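Handing Over the Controls

By my fifth try I'd stopped holding my breath. I was at Lonwood, in a back room at Grondton, steering a gripper by remote control while Melati Subramaniam sat next to me and said "slower" a lot. My job was soft stuff, the kind of thing you fold at home without thinking. Every try gets recorded, and the robot learns from the good ones (and, Melati swears, a little from the bad ones too!).

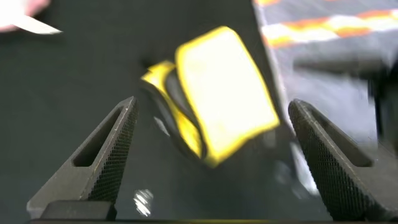
What got me was how much I missed my fingertips. I kept wanting to feel when I had hold of something, and all I had was my eyes – and they lie about distance. Reda El Fassi has done 756 of these runs and barely looks at his hands anymore. I asked him for a tip and he said to come in low and wait.

Thin fabric is the one everybody groans about. It slides, it folds over on itself, and you can see right through it to whatever's behind, so you end up aiming at the wrong thing. I did that twice!
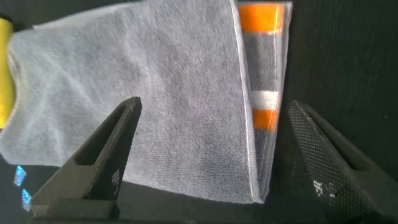
White fabric at the gripper's fingertips, with orange and white bands showing through the fold.

I'm going back in April. Melati says I can try 9 in a row.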